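Entretien et rangement des ouvrages reliés en toile : mode opératoire

Service de la conservation courante, bibliothèque de la fondation Arruda
Rédaction : Solange Assunção. Relecture : Emerson Batista.
Version du 5 novembre 2024

Objet de la fiche

La présente fiche décrit la manière de préparer un poste de travail, de dépoussiérer un livre relié en toile et de le remettre en rayon. Elle s'adresse aux agents d'accueil, aux stagiaires et à toute personne appelée à manipuler les volumes du fonds de prêt. Elle remplace la note interne 59, dont les exemplaires imprimés doivent être retirés des classeurs de salle.

Les livres précieux, les volumes antérieurs au XIXe siècle et les reliures en cuir n'entrent pas dans le champ de cette fiche. Ils relèvent exclusivement de l'atelier.

Matériel nécessaire

Une table stable, dégagée et de hauteur convenable.
Un pinceau large à poils souples, réservé à cet usage.
Deux chiffons de coton non pelucheux, lavés sans adoucissant.
Une gomme en poudre de qualité conservation.
Des bandes de papier permanent, pour signaler les pages à examiner.
Le carnet de suivi et un crayon à papier. Les stylos sont interdits au poste de travail.

Les pinceaux et les chiffons sont rangés dans l'armoire Stelwood, salle 10. La clé se retire au bureau de Cremilda Medeiros, contre signature.

1. Préparer la table

La table est essuyée avec un chiffon sec avant chaque séance. Si un nettoyage humide s'impose, il convient d'attendre le séchage complet du plateau avant d'y poser un volume. Une toile de couleur vive, en particulier rouge ou verte, peut dégorger au contact de l'eau et laisser une auréole que l'on ne sait pas retirer.

Les boissons, les aliments et les crèmes pour les mains sont exclus de la pièce. L'agent se lave les mains et les sèche soigneusement. Le port de gants n'est pas requis pour les reliures en toile en bon état – il réduit la sensibilité des doigts et favorise les déchirures lors du feuilletage. Bagues saillantes et bracelets sont retirés.

2. Sortir le livre du rayon

Un volume ne se tire jamais par la coiffe, c'est-à-dire par le haut du dos. On repousse légèrement les deux livres voisins vers le fond de l'étagère, puis on saisit le volume par le milieu des plats, entre le pouce et les autres doigts. Les ouvrages lourds se portent à deux mains, à plat, sans empilement de plus de trois volumes.

3. Examiner la reliure

Le livre est posé à plat, fermé, au milieu de la table. L'agent examine successivement les plats, le dos, les coins et les tranches. Il consigne dans le carnet :

– la couleur de la toile et les éventuelles différences de teinte entre le dos et les plats ;
– l'état du titre, notamment lorsque les lettres dorées ou claires sont effacées ;
– les coins émoussés, les mors fendus, les coiffes arrachées ;
– toute trace de moisissure ou d'insecte.

En cas de moisissure, même douteuse, l'opération s'arrête. Le volume est glissé dans un sachet de papier et remis à Jeferson Araújo, responsable de l'atelier. Il ne doit être ni brossé ni ouvert.

4. Dépoussiérer les tranches

Le livre est maintenu fermé, d'une main ferme mais sans écrasement. Le pinceau est passé sur la tranche de tête, en partant du dos et en allant vers la gouttière, afin que la poussière ne pénètre pas dans le creux de la reliure. On procède de même pour la tranche de queue, puis pour la gouttière. Le pinceau est secoué au-dessus de la corbeille entre deux passages.

L'usage d'un aspirateur n'est admis qu'avec variateur et embout à brosse, pour les séries importantes. Le dernier chantier de ce type a porté sur 203 volumes et a fait l'objet d'un protocole séparé.

5. Nettoyer la toile

Les plats sont essuyés au chiffon sec, du centre vers les bords, sans frotter. Lorsque la toile demeure grise, une petite quantité de gomme en poudre est déposée sur une zone discrète du plat inférieur. On la fait rouler du bout des doigts pendant quelques secondes, puis on l'élimine au pinceau. Si la poudre se colore fortement, le nettoyage à la gomme est abandonné.

Les lettres dorées ne sont jamais gommées. Il est laissé autour d'elles une marge suffisante, quitte à conserver un léger voile de poussière.

6. Dégager les petits objets

Les livres du secteur jeunesse et du prêt familial reviennent souvent accompagnés de menus objets : marque-pages, tickets, barrettes, figurines, jouets. Tout objet posé sur le plateau est écarté avant l'ouverture du volume. Un jouet oublié sous un plat suffit à marquer la toile ou à forcer une charnière.
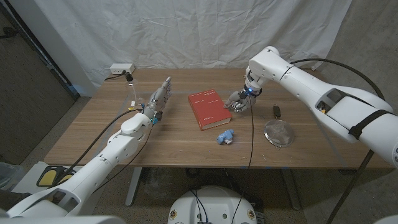 Livre rouge posé à plat sur une table en bois, un petit jouet bleu clair à proximité.

Les objets trouvés sont placés dans la boîte Gonach prévue à cet effet, avec une étiquette portant la cote du livre. Ils sont conservés à l'accueil jusqu'à la fin du mois, puis remis à Adalberto Fontes. Les documents personnels (lettres, photographies, ordonnances) sont mis sous enveloppe fermée.

7. Remettre en rayon

Les volumes de format courant sont rangés debout, bien verticaux, soutenus par leurs voisins ou par un serre-livres. Un rayon trop serré abîme les coiffes ; un rayon trop lâche déforme les cahiers. On doit pouvoir glisser la main entre deux livres sans effort particulier.

Les grands formats sont rangés à plat, le plus large en dessous. Aucun livre n'est posé sur sa gouttière, même provisoirement.

La date de l'intervention et les initiales de l'agent sont portées au carnet, page 156 et suivantes pour l'exercice en cours. Le numéro d'inventaire est ensuite saisi dans le logiciel Trukico, rubrique « entretien courant ».

Questions relatives à la présente fiche

Les demandes de précision sont adressées à Solange Assunção. Les commandes de gomme et de papier permanent sont regroupées en novembre ; les besoins de chaque salle doivent parvenir au service par écrit, au moyen du formulaire disponible à l'accueil.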